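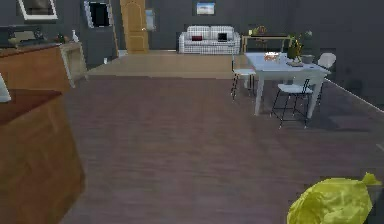 Last changed: June, by the Akeck web desk

Home | About us | Products | Safety notices | Jobs | Contact

Filed under: Company, Home robots, Fault reports

About Akeck

Akeck writes the control software for Brisby, a one-armed mobile robot that picks things up and puts them away in homes. We do not build the body. That comes from our hardware partner, Negash, and our software is loaded before the robot ships. If a Brisby drops something, bumps something or stops in the middle of a room and won't move, the problem comes to us first.

We started as a contract testing shop. Other companies sent us arms and we ran them until they failed, then wrote up the failure. When we began making software of our own we kept the habit of writing it up. Most of this page is about one fault, and customers still ask about it more than anything else we have done.

The release fault

On a Thursday evening a Brisby in a customer's apartment picked up a full mug from an armchair, drove toward the kitchen and opened its gripper over the floor before it got there. The mug broke. The customer had been walking beside the robot and had coffee on one shoe. There was no injury. The robot logged the job as finished and went back to its dock.

We pulled the logs the next morning. The arm, the motors and the gripper were all working as designed. The mistake was in our code. When the robot carries an object, a tracker compares the object with the surface it is supposed to go on. If the tracker lost the surface for 2 seconds, it fell back on the last surface it had seen with confidence. In this case that was the seat of the armchair, now well behind the robot. The planner read the stale height, decided the mug was resting on something, and let go.

We told every Brisby owner the same day and turned off carrying by remote update. The robots could still drive and could still be stopped by hand, but they could not pick anything up. Carrying stayed off for five weeks. Some owners were unhappy about that and a few asked for refunds, which they got.
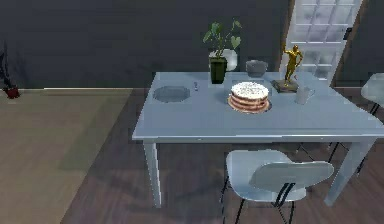 Our existing tests had missed the fault for a simple reason. They used short carries with one table in view the whole time. Few homes are laid out like that. A robot going from a sofa to a counter turns its camera away from one surface well before it has a good view of the next, and furniture with a strong pattern or a glossy top makes the estimate worse.

So we rebuilt the tests in Jiker, our simulator. Jiker sets up furnished rooms with the kind of clutter people leave on tables and seats, and it lets us run the same carry again and again with small changes to the lighting, the furniture and the path. The old release code made 3,963 carries in the first full series. It let go in the wrong place in 232 of them. Before that we had believed the fault was rare. We said so in our first notice to customers, and we were wrong. The notice is still up with a correction at the top.

What we changed

The tracker no longer falls back on an old surface. If it loses the surface, the robot stops, holds on to the object and looks again. If it still can't find one it asks for help with a tone and a light.

The gripper will not open unless the wrist sensor also feels the load come off. Camera data alone is not enough.

A job is logged as finished only after the robot has looked back at the object where it was left.

We also added a hold time to the stop button. Pressing it used to cut power to the gripper along with everything else, so a person who stopped the robot in a hurry could cause the very drop they were trying to prevent. Now the gripper stays closed until the button is pressed a second time.

These changes made Brisby slower. A carry across a living room takes longer than it used to, and it asks for help more often than we would like, mostly around sofas. Soft seats give under a load and the wrist sensor reads that as an incomplete set-down. We are working on it.
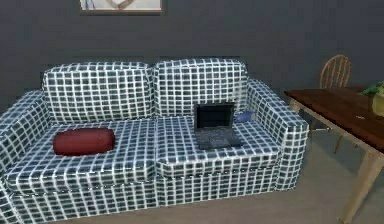 Plaid sofa with laptop and red bolster, simulated living room.

How we work now

Every release goes through the same set of 734 simulated carries before it goes to a physical robot, and any wrong release blocks it. After that it runs on the robots in our own shop, with empty containers first and then with water. We don't use hot liquids in testing, and the owner's manual says not to hand them to the robot at home either.

Fault reports are read by an engineer on the day they come in. If your Brisby has dropped something, leave it on its dock and switched on so the log is kept, and write to us through the Contact page with the time of day it happened. You don't need to keep the broken pieces.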